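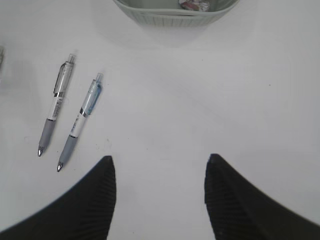
Two pens and the basket, seen from the wrist

Pluvham Tabletop Course, version 2: a club advisor's review

Our after-school robotics club at Thibodeaux had an arm, a table and eleven teenagers with strong opinions about all three. What we lacked was a plan. The Pluvham Tabletop Course promises to supply one, in the form of 40 task cards, a teacher's binder and a piece of logging software that runs on the lab computer. You bring the robot. You also bring the objects, a detail the product page puts a long way down, under the shipping information.

I bought it in June with what was left of the club budget, and we've now worked through most of it.

The cards are the best part. Each one gives a task in a sentence or two ("move the writing tool into the container"), a starting layout drawn from overhead, and a blank area on the back for whatever went wrong. Ours needed more blank area. The tasks start out insultingly easy and get hard at around card nine, when the object is long, thin and lying at an angle. My students laughed at card nine. It took them the better part of a month.

The object list at the front of the binder is refreshingly cheap. It wants a bottle, a bowl, a basket, some pens, something flat with markings and "one soft item." Soft item turned into a long debate. Bread won, over a sock.

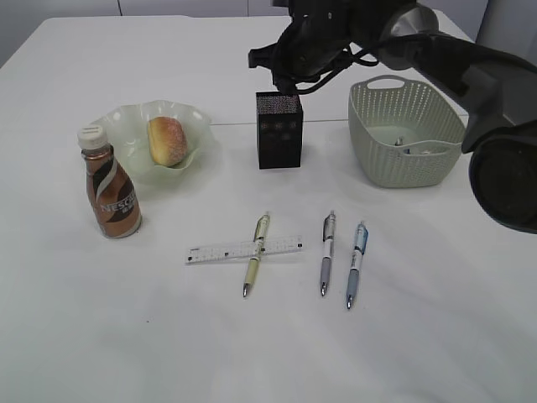 Ignacio Tran

What I like about using everyday stuff is that it doesn't forgive you. We came from the Altside starter set, where everything is a foam cube in a primary color and the robot looks like a genius by the second session. Put a pen across a ruler and ask the same students to get the pen and leave the ruler where it is, and you'll hear a much better class of argument. Do you come in from the end? Do you push it off first, and does that count as cheating? (The binder says it counts as cheating. The students have appealed.)

The layouts are less good. They're printed small, in gray on slightly lighter gray, and the bowl and the basket are both drawn as circles. Our basket is a rectangle. We lost a whole session to a setup that turned out to be upside down, and I would like it noted that I was the one holding the card.

Then there's the software. The logger saves each attempt along with the camera views and lets a student mark it good, bad or "other." It starts quickly and hasn't crashed on us, and I've paid more for programs that managed neither. Labeling is fast once you learn the keys. The catch is in the license, which covers up to 3000 saved attempts. We're at 3254. Past the limit the program keeps recording quite happily and then declines to export the extras until you write to Pluvham and ask nicely. I wrote. They were pleasant and fixed it overnight, but a club in the last stretch before a contest doesn't want to spend an evening composing a polite email. 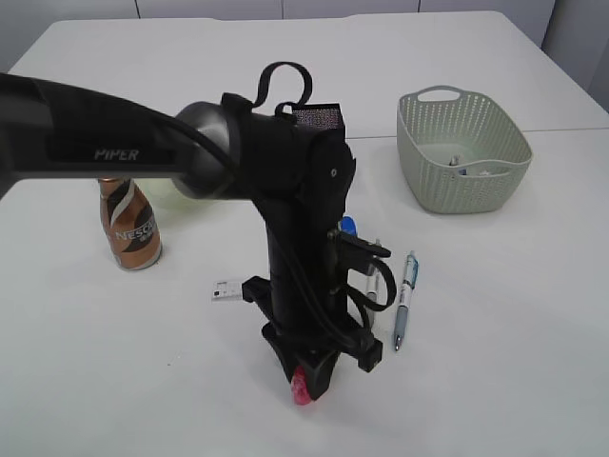

Gripper down at the table, basket off to the right

Our contest was the Satthorpe meet, which has a table-clearing event with objects the organizers pick on the day. The course doesn't mention Satthorpe anywhere and wasn't written for it. It still got us ready in the one way that mattered, in that the kids had stopped expecting things to stay put. We finished in the middle of the pack and beat a team with matching jackets.

A few practical notes for anyone running this with a group:

The binder assumes one student drives and one labels. With eleven, you'll want to invent jobs. Ours now include a table resetter, a timekeeper and a person in charge of cables, a post with more power than it sounds.

Cards 20 through 26 are the same task with the objects swapped around. I understand the educational argument for this. The students did not, and I stopped making it after card 23.

Buy spare pens, all the same model if you can stand it. Ours have wandered in from every backpack in the building, so no two weeks match, and a labeler comparing today's attempt with last month's will end up squinting.

The troubleshooting chapter is four pages long and two of them are about lighting. Read those two. Skip the page on "team spirit." 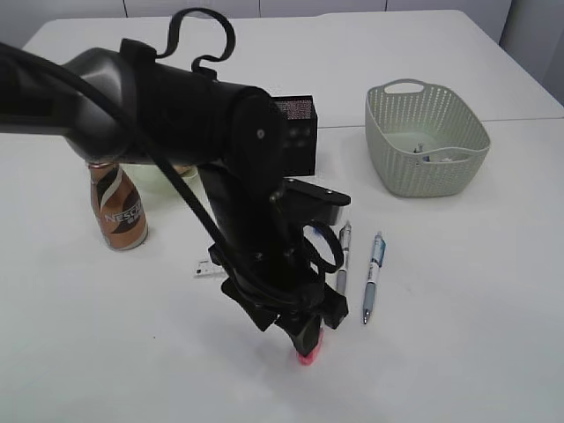 Small pink-red item at the fingertips, pens to the right

Is it worth the money? If your club already has an arm and has run out of things to do with it, yes, mostly for the cards. I'd pay again for those alone and keep a spreadsheet. If you're starting from nothing, get Altside first, enjoy the foam cubes and the unearned confidence, and come to Pluvham when the cubes get boring.

I'd take off a star for the gray-on-gray printing and half of one for the export limit. The students voted to take off another for card nine, and were outvoted by me.

Three and a half out of five.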